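Toiletry Kit Packing Station – Walk-Round Checklist With Comments
Site: Pravby, ground floor packing room
Date of check: Apr 19, 2018
Form 277, second issue

Marks used: OK, FIX (sort it out before the next packing day), WATCH (fine for now, look again next time).

A note before the list. This was our first full check since the February rearrangement, and I have to say the room is a pleasure to walk into now! You can get from the door to the sink without turning sideways. Most of what follows is small stuff.

1. FLOOR AND WALKWAYS

1.1 Main aisle clear, door to back wall – OK
1.2 Flattened cardboard kept off the floor – FIX
Comment: A stack was leaning next to the radiator and had slid halfway into the aisle. It goes in the Haketent rack, which had plenty of space in it.
1.3 Mats flat, no curled corners – WATCH
Comment: The mat by the sink is starting to lift on one side. Tape is holding it.
1.4 Spill kit in place and full – OK
Comment: Full! Last time we were down to one pad and an empty bag, so thank you to whoever restocked it.

2. SHELVES AND STOCK

2.1 Heavy cases on the bottom two shelves – OK
2.2 Liquids stored below dry goods – FIX
Comment: Two cases of hand soap were sitting above the toothbrushes. If a bottle leaks up there we lose everything under it. Swap them over.
2.3 Shelf bolted to wall – OK
Comment: I gave it a good shake. The Seleo brackets are wonderful and did not budge.
2.4 Stock card matches the shelf label – OK
Comment: Card 3282 was missing its second page, now found and clipped back on.
2.5 Step stool feet have rubber on all four – OK

3. BOXES

3.1 Box floor flat and glued down – OK
3.2 No staples or sharp corners inside – OK
3.3 Boxes clean and dry before filling – WATCH
Comment: The bundle nearest the window felt a little soft. I moved it to the inside wall and will check it again.
3.4 Filled boxes stacked no higher than the line on the post – OK
3.5 Box knife closed and back on its hook – FIX
Comment: Closed, yes. On its hook, no. It was in the drawer with the pens, where a hand goes in without looking.

4. ITEMS GOING INTO THE KIT

4.1 Razors checked for a sound head and handle – WATCH
Comment: Please pick razors up by the handle, every time, even when you're in a hurry. I would love to see a cover on every one before it goes in the box, and Hassanpour has been asked for a price on those.
4.2 Toothpaste cap tight – OK
Comment: Give it a quarter turn even if it looks closed.
4.3 Toothbrush bristles kept clean – WATCH
Comment: If a brush is going to lie on the table for any time, wipe the table first. A sleeve would be even better.
4.4 Pump bottles tested for leaks – OK
Comment: Tip the bottle over a paper towel and wait 30 seconds. Such a simple test and it has saved us so much mess.
4.5 Bar soap wrapper whole, no splits at the seams – OK
Comment: Creases in the film are fine. A tear or an open end is not, and that bar goes in the reject tub.
4.6 Clear bottles laid down only if the cap is tight – OK

Pump bottle in the open box: third picture. Bar soap: second and fourth.
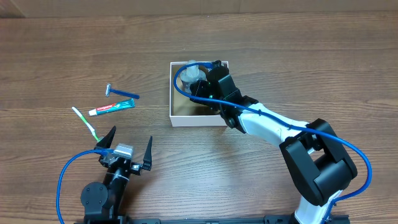
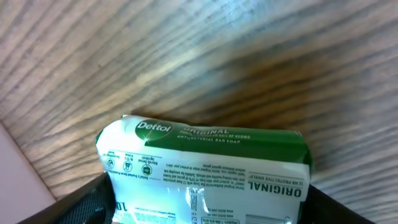
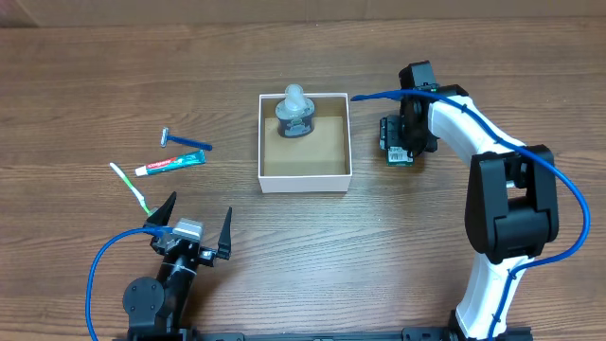
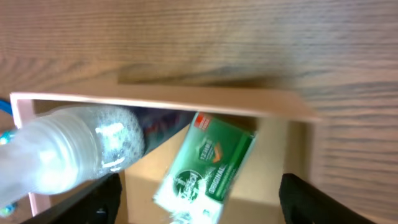
5. TABLE AND LIGHTING

5.1 Tabletop smooth, no splinters on the front edge – OK
Comment: I ran a cloth along the whole edge and it never caught. The sanding was well worth the afternoon it took!
5.2 Table steady when leaned on – OK
5.3 Lights working, no flicker – WATCH
Comment: The tube over the sink takes a while to wake up. A spare is in the closet.
5.4 Cables away from feet and water – OK

6. HANDS AND HYGIENE

6.1 Handwashing sign up and readable – OK
6.2 Soap and towels at the sink – OK
6.3 Wash for 20 seconds before packing and again after a break – OK
Comment: Everyone I saw did this without being reminded. Very happy about that one.
6.4 First aid box stocked – FIX
Comment: Low on the small bandages. Everything else is there and in date.

TO DO BEFORE THE NEXT PACKING DAY

Cardboard into the rack (1.2)
Hand soap down, toothbrushes up (2.2)
Box knife back on its hook (3.5)
Small bandages (6.4)

The WATCH items stay on the sheet until they have been OK twice in a row. If you fix something, write the date next to it – initials alone are hard to follow later on. Blank copies of the form are in the tray by the door.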